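Contrôle des instruments et du matériel de navigation avant appareillage
Goélette Sududham, liste de vérification commentée, état de juin

Contrôle fait à quai par Lakshmi Pinto (seconde) et Venkatesh Chacko (chef mécanicien). Relecture : Ilango Nambiar, capitaine. Les mentions sont C (conforme), R (réserve), NC (non conforme, à lever avant départ) et SO (sans objet).

1. Compas et relèvements

1.1 Compas de route, cuvette et liquide : C
Pas de bulle. La rose tourne librement et revient au même cap après une déviation à la main.

1.2 Éclairage du compas : R
Fonctionne, mais le variateur saute dans le bas de la course. À nettoyer au prochain passage de l'électricien.

1.3 Courbe de déviation affichée à la table à cartes : NC
La courbe affichée date d'avant la pose du nouveau haut-parleur du cockpit. Refaire une régulation, au moins sur les huit caps principaux, et jeter l'ancienne feuille. Ne pas la garder « au cas où » dans le tiroir, on a déjà vu les deux circuler.

1.4 Compas de relèvement à main : C
Comparé au compas de route au mouillage, par temps calme. Rangé loin des outils.

2. Instruments optiques

2.1 Sextant principal (Prona) : R
Erreur de collimation mesurée sur l'horizon : 2 minutes d'arc. Acceptable si on la note à chaque série de visées. Perpendicularité du grand miroir vérifiée, rien à reprendre. Le petit miroir commence à se piquer dans l'angle inférieur, du côté du cadre. Parvathi Kurian propose de le faire réargenter cet hiver à l'atelier Rai, qui a déjà repris la lunette.

2.2 Sextant de secours : C
Plastique, sans prétention. Le régler de nouveau après une heure à l'air libre, il bouge avec la température.

2.3 Filtres : C
Tous présents, aucun voile. Rappel aux élèves : on met le filtre le plus sombre d'abord, puis on éclaircit.

2.4 Jumelles : 4 paires à bord : R
Une paire a de la buée à l'intérieur de l'oculaire gauche. Étiquetée et mise à part, ne pas la remettre au poste de veille.

3. Heure et position

3.1 Chronomètre Vukon, numéro de coffret 131 : C
Remonté tous les matins à 8 h par l'officier de quart. La marche est régulière, un peu en avance. Le carnet est tenu, sauf pendant l'escale technique. Il manque donc des jours et il ne faut pas les remplir après coup.

3.2 Suspension à cardan du coffret : R
Jeu sensible sur l'axe bâbord. Chaltu Nigatu a resserré la vis, ce qui suffit pour une navigation côtière. Avant la traversée, démonter et remplacer la bague.

3.3 Récepteurs satellite : C
Les 2 appareils donnent la même position à quai. Alarme de perte de signal essayée en débranchant l'antenne.

3.4 Éphémérides et tables : C
Édition de l'année à bord. Celle de l'an passé a été descendue à terre. 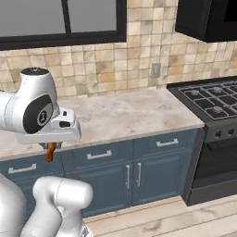
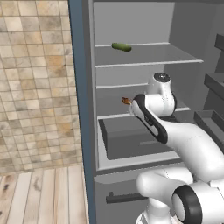
4. Sondeur, loch et cartes

4.1 Sondeur : C
Comparé au plomb de sonde en deux points du bassin. L'affichage est donné sous la quille et non sous la flottaison : la mention est désormais collée à côté de l'écran, après la confusion du mois dernier.

4.2 Plomb de sonde et ligne : R
Marques de cuir refaites jusqu'à dix mètres. Au-delà, elles sont illisibles. À terminer avant départ si le temps le permet, sinon pendant la première escale.

4.3 Loch : R
La roue à aubes tournait mal, elle a été sortie et brossée. Étalonnage à refaire sur la base mesurée, à l'aller et au retour, en notant le courant.

4.4 Cartes papier du trajet : NC
Les corrections s'arrêtent au printemps. Lakshmi Pinto prend les cartes d'approche, Chaltu Nigatu les cartes générales. Reporter le numéro de chaque correction en bas à gauche, à l'encre.

4.5 Règles, compas à pointes sèches, crayons : C
Un compas à pointes est trop lâche, serré d'un quart de tour.

5. Signaux

5.1 Feux de route et feu de mouillage : C
Essayés à la nuit tombée, depuis le quai puis depuis l'annexe.

5.2 Corne de brume à bouche : C

5.3 Pavillons du code : R
Le N est décousu sur la moitié du guindant. Le reste de la série est complet.

5.4 Fusées et feux à main : C
Dates de péremption relevées une par une et reportées au registre de sécurité.

Points à lever avant appareillage

1.3, régulation du compas : Ilango Nambiar, dès que le bateau peut éviter librement en rade.
4.4, corrections des cartes : Lakshmi Pinto et Chaltu Nigatu.

Les réserves restent ouvertes sur cette feuille jusqu'au prochain contrôle. Celui qui lève une réserve met ses initiales en face du numéro et écrit en quelques mots ce qu'il a fait. La feuille signée reste dans le classeur bleu de la table à cartes, avec une copie au bureau à terre.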